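Flesis Valve Task Pack: Review for Program Use
October 27, 2026

The Flesis Valve Task Pack is a simulated workcell with a written rulebook for testing how a robot arm approaches and turns a small handwheel valve. Our office reviewed it as a possible common standard for the Cimell and Joria training programs. The license costs $2,000 per site.

The rulebook is the strongest part of the product. It contains 61 rules, most of them a single sentence, and they can be followed by staff with no background in simulation. Three deserve mention. The gripper must stop above the valve before any contact is made. The fingers must be open at that point. A run that skips the stop is recorded as a failure, even if the valve is later turned correctly.

We support this strict reading. Programs that score only the final position of the valve tend to reward careless approaches, and those habits are hard to correct once an arm is working on real pipe. 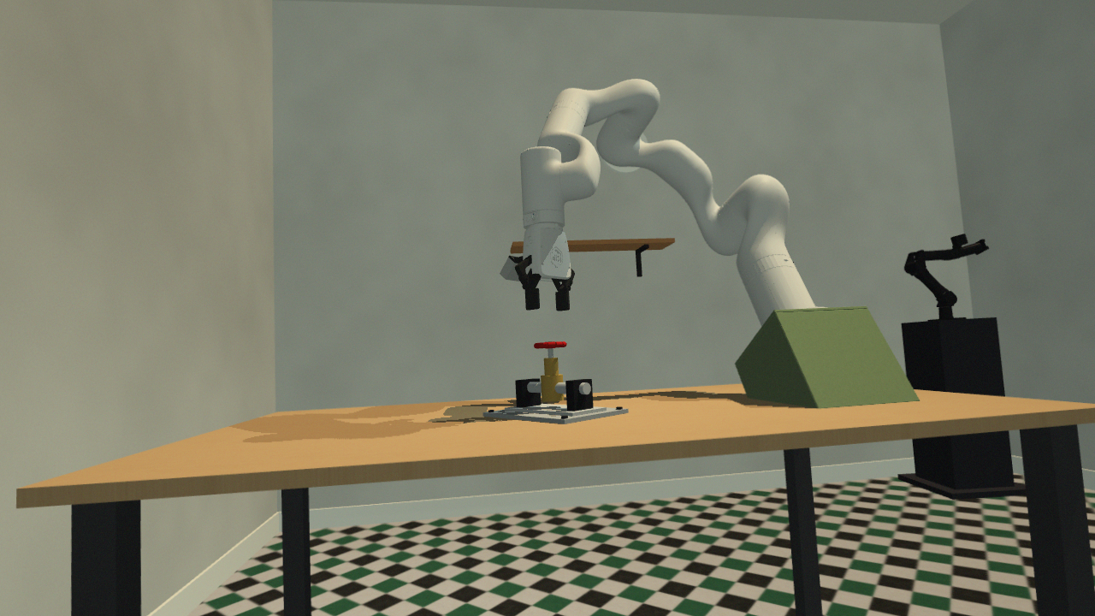
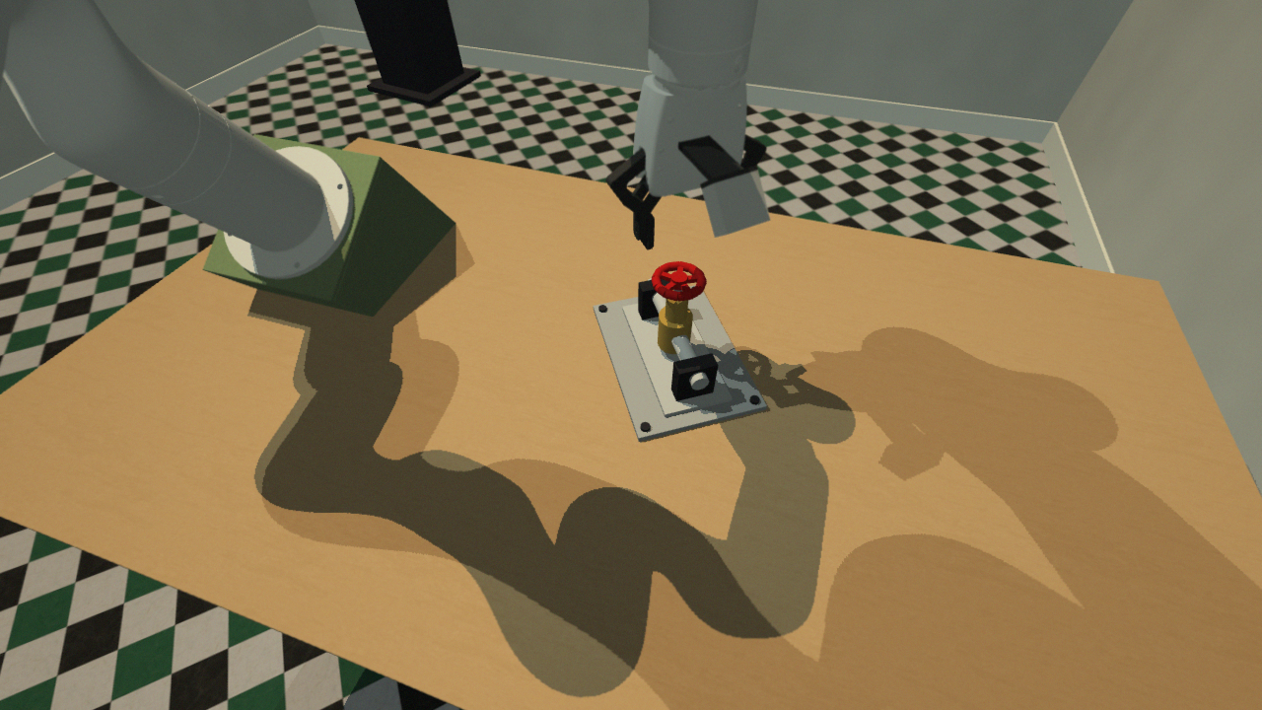

Reporting is less satisfactory. Of the 2,109 runs logged during our review, 15 were closed without a reason code, and the manual does not say how such runs should be treated. Flesis has stated that a revised manual will follow in January — until then, sites should mark them as void and repeat them.

The pack is approved for use at both programs, subject to that condition. The Aydoğan add-on was not reviewed.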